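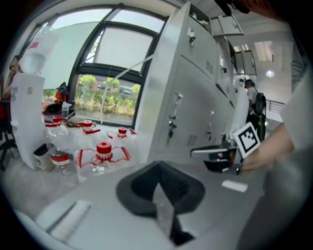 The pitch for shared lockers is always the same: take away the desks, take away the drawers, hand everyone a key, and watch the mess disappear. I have heard it from three landlords now. So when the storage manager at Pendthorpe agreed to talk on a Sunday morning, I asked her first whether she believed it.

"No," she said. "The mess goes in the lockers."

She has run storage at the building for 3 years. Movow, the company that fitted out the floor, promised to free up 200 square feet. Did it?

"On paper. Then people needed somewhere for coats, so we got a rack. You tell me where the rack stands."
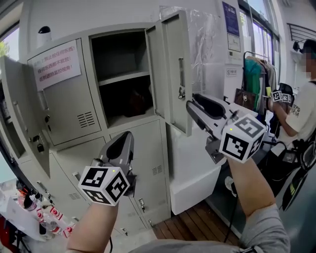
Ida Brindbridge
Staff writer, workplaces

I asked about padlocks, when the doors already have locks built in. She sighed. "Keys go missing. A new one from the supplier took a month last time. A padlock I can buy down the street." And the handwritten signs? She has a drawer full of printed ones that, she says, people walk right past. "Red marker gets read. Once, anyway."

The bill for the whole job was over 2,000 dollars, and I wondered what she would have done with the money instead. Hooks, she said, and a deep shelf at waist height. She doesn't think much of small compartments. "A bag that's been on somebody's shoulder all day is fat. They measured for a thin bag."

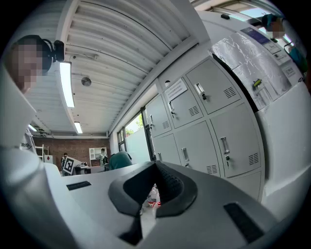
"And they don't get emptied," she went on. "People leave, the door stays shut, and I'm the one writing to them in January asking for the key back."

Movow's brochure claims that lockers make people tidier. She hasn't seen it, and I couldn't find anything in the brochure to back it up. She does give them credit for the vents, after one bad summer with gym shoes and the old solid doors.

Would she order the same again? She is getting a quote from Lumbantobing for wider units, and it came in at 1,030 dollars before delivery. She hasn't signed. "I want to see one with a coat in it first."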